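**Rostside reading mentors: we're back after Easter!**

Apr 6, 2018

What a term that was! When we started pairing Year 10 pupils with Year 7s who'd fallen behind with their reading, we hoped for a dozen takers. By the end of February there were 33 pairs meeting twice a week in the library, and between them they had finished 279 books (yes, the graphic novels count, and so do the two about sharks that went round everybody).

The best bit has been watching the older ones get hooked as well. One of our Year 10s had told us on day one that she hadn't read a whole book since primary school, and she has now pushed the same fantasy series on half her form. Her Year 7 partner is a book ahead of her and keeps threatening to give away the ending.

We've also had a lovely letter from the school in Plevosberg, our exchange partner, where they've been running a version of the scheme in two languages. Their pupils read a page in their own language and then have a go at the same page in English, which sounds like hard work but they say there's a lot of laughing. We'd love to try it with our French and Spanish groups, so if you speak either at home and could spare a lunchtime, please get in touch with the office.

Sessions start again in the first full week of term, Tuesdays and Thursdays at ten past one. Lunch can be eaten beforehand in the Miettinen Room, next door to the library, and mentors get a pass for the front of the queue. There are 40 places this time, so seven new pairs can join! Forms are on the library desk and need a signature from home.

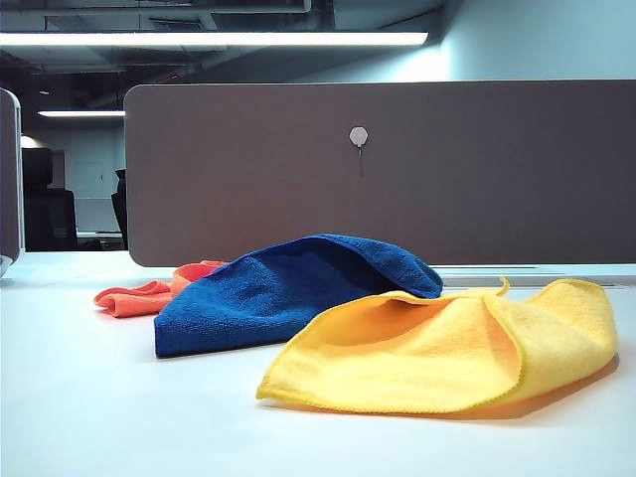

Several parents wrote in over the holiday, and one asked whether the mentors could carry on into July instead of stopping for exams, as her son had only just begun to pick up a book without being told. We can't promise the Year 10s, who will have mocks to think about, but some of the Year 9s have already put their names down to step in, and we're going to train them in May.

The end-of-term book swap is on again too. Bring up to 2 books each, in decent condition, and take the same number home. Cookery, football annuals and anything by a favourite author from when you were twelve will be snapped up.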